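Prurkico Table Cover, White

A wipe-clean cover for work tables, craft benches and folding tables. The surface is matte on one side and slightly textured on the other, so either side can face up.

Width: 51 inches
Sold by the roll, 25 feet
Weight limit: none, it lies flat on your own table
Cut with household scissors

Clean with dish soap and a soft cloth. Do not iron. Permanent marker should be wiped off the same day with rubbing alcohol. Rolls ship in a cardboard tube and need a night laid out flat before the ends stop curling.

Orders of 2 rolls or more ship free from our Flirdale warehouse. Also available in gray and sand.

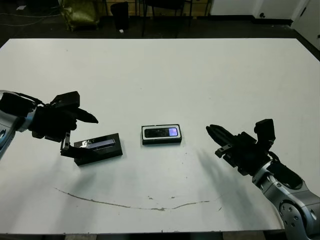 Customer comments

Lavanya Palaniappan: Bought the white in February for my sewing room. Ends took two nights to flatten, not one. Glue comes off fine once it dries. Would like a wider roll.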